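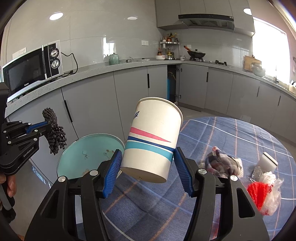
Gallery: can the machines do the dishes yet?

I've been promising to put this page up since December, so here we go. It's about chores, and whether anything with a motor in it is ready to take them off my hands. Short answer: a bit, sort of, not the ones I hate most.

First up, a paper cup and two blue ridged finger pads. I love this one! A paper cup is a rotten thing to pick up if you can't feel what you're doing. Squeeze too hard and it folds, too soft and it's on the floor. You and I sort that out without thinking, usually while talking to someone else. For a gripper it's a proper job, and those pads pressing in from both sides are where all the fuss happens.

Over on the left there's a second gripper (the one with GenRobot.AI down its side) holding a knotted chenille scrubber next to a turquoise glass plate. Crumbs and smudges on the plate, so a fair dinkum dirty dish, which pleases me no end. I'm so tired of demos where everything going into the sink is already spotless. Both of these are hand-held, mind you, so a person is still doing the deciding. Where to go, what to grab, when to stop scrubbing... that's most of the chore if you ask me.

And then the tablecloth. Blue plaid, with white and orange lines, and a crumpled patterned cloth lying on top of it in grey, navy and red. I'd pick up the cloth and shake it out. A machine first has to work out which pattern belongs to the cloth and which belongs to the table, and I've lost a tea towel that way myself.

While I'm at it, my scorecard for the chores at our place:

Vacuuming: yes, done, mine's a Pronero and it's great until it meets the bath mat.

Wiping the bench: nearly. Flat bits fine, anything behind the kettle forget it.

Washing up: not yet. Plates maybe, but greasy pans and the lids of things, no way.

Folding: ask me in a few years. I watched an Oshima machine do one T-shirt at the Kakuvbridge home show and had time to finish a coffee.

Shop-floor stuff is further along, I reckon, because the boxes are all the same colour and size and they turn up in the same spot. My old work put in a Grullex line that packed 700 cartons a shift and never whinged once. Put a single dented carton through, though, and somebody had to walk over and sort it out.

I'd pay $2,000 for something that did the washing up properly, and $3,000 if it put the plates away in the right cupboard. Until then the rubber gloves are staying under the sink.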